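I got to the clubhouse just before 9 in the morning and Noreen Kakakhel was already on her second coffee, with a stack of team sheets under her elbow. She took over as head coach at Stovari in March, after 2 seasons running the under-18s, and I'd been trying to get an hour with her ever since.

"I'm a goalkeeper, so I like being the last to speak," she told me when I asked why she'd been so quiet. Then she talked for most of the morning - lucky me!

We started with the defense, because everyone does. Stovari let in a lot of late goals last season, and the fans haven't forgotten the one at Zustano, when a two-goal lead went in the final minutes. "I've watched that tape more than I've watched any movie," she said. "We dropped too deep. The legs were fine, we just got scared."

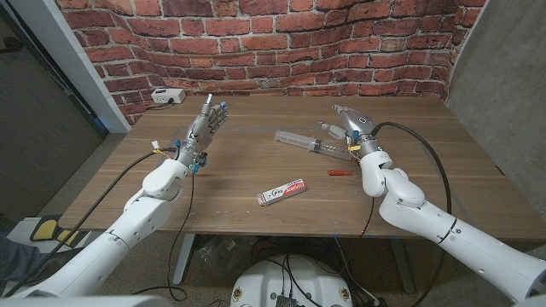

So preseason has been all about holding the line ten yards higher, and she says the players hated it for a week. Her center back, Bernd Lenz, is 34 and told her flat out that he wasn't built for running back toward his own goal anymore. (She laughed telling me this.) "I said fine, Bernd, then win the ball before you have to turn around. And now he's the one yelling at the kids to step up."

She's brought in one new face so far, the winger Deividas Lukoševičius, who spent last year at Batance and played 94 minutes in his first friendly without asking to come off. I wondered if he'd start the opener. "He'll start if he tracks back. He knows that. We've talked about it maybe 100 times." 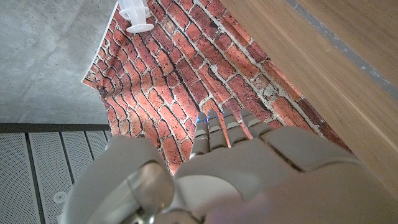

Robotic hand with two blue lights, against a red brick pattern.

I also asked about money, which made her pull a face. The club sold 1000 season tickets last year and needs to beat that, and she'd like one more midfielder before the window shuts.
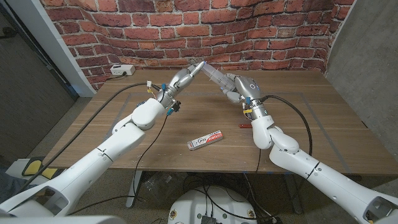
Injuries were the other thing on my list, mostly Ludger Schwerdtfeger's knee. He's back jogging, and Noreen won't put a date on his return. She'd rather have him for the whole spring than for one game in the fall. I like that kind of patience, and it's the same sort of care as those two silver hands coming together over a table with one plastic syringe between them. "Ludger asks me every single day," she said. "Every single day I say no."

Her assistant, Bernd Bauerfeind, stuck his head in at that point to say the cones were out. Two Bernds in one dressing room must get confusing, so I asked.
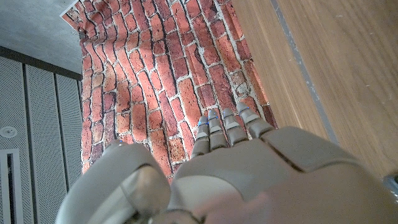

"One's Bernd and one's Coach," she said, already lacing up her boots. "Lenz wanted to be Coach. We had a vote and he lost."

I followed her out and watched the first half hour from the rail. They were working on throw-ins, over and over, and she stopped the drill every time somebody stood still.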